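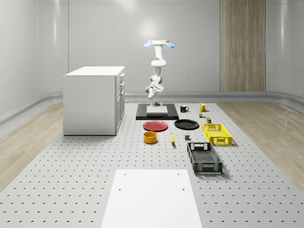
Sim table at reset, arm up, mugs at the back right, crates down the right side.

bhermans
Opening post, so I'll be blunt. Prilik wants us to collect all the pick-and-place examples in simulation and train on nothing else. Same gray room every time, same banana, same two crates. I don't see how a policy learned from that survives a real bench with bad light and a scuffed plate. Has anyone here made it work?

raghda_m
Depends what you vary. We did 114 episodes by teleop in a scene much like yours and the first policy was useless. Then we shuffled object poses at every reset and it got a lot less useless.

bhermans
"A lot less useless" on the real arm, or in the sim?

raghda_m
In the sim. Real arm is June, if Khurana ever ships it.

bhermans
So, no then.

qbesson
You're being unfair to her. Sim data is cheap and you can throw away the bad episodes without crying. I'd take 50 clean ones over a week of people bumping the table. Another view, for anyone who hasn't opened the scene: 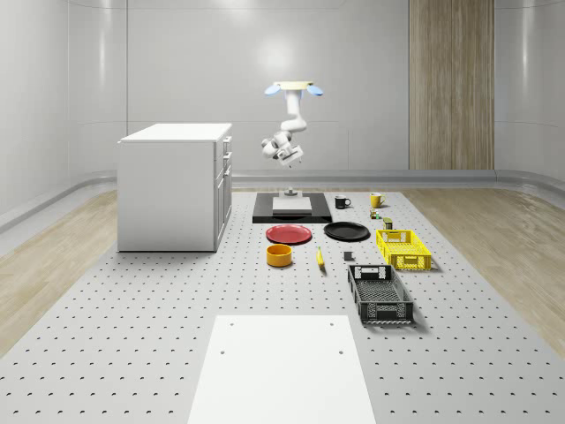

Render: Q. Besson / Nudalholm test scene

The dark gray cube is the one I'd start with. Plates are a pain – flat on the table, hard to get a finger under the rim. Put them last in your task list.

amparo_mo
Disagree on plates last. If you only log the easy grasps, the model only knows the easy grasps, and then somebody shows a success rate and everybody claps. Start with the red plate and see how ugly it gets.

qbesson
Fine, but your operators will hate you by episode 11.

bhermans
Amparo has a point. My other gripe is the walls. Glossy white panels, soft shadows, everything lit so kindly. What are we teaching the vision side?

raghda_m
Randomize the textures and lights. Plusolel has a script for it, 24 presets I think.

bhermans
Tried it. Half of them look like a nightclub. I'll run the plate set with and without and post the numbers, good or bad – my money is on bad.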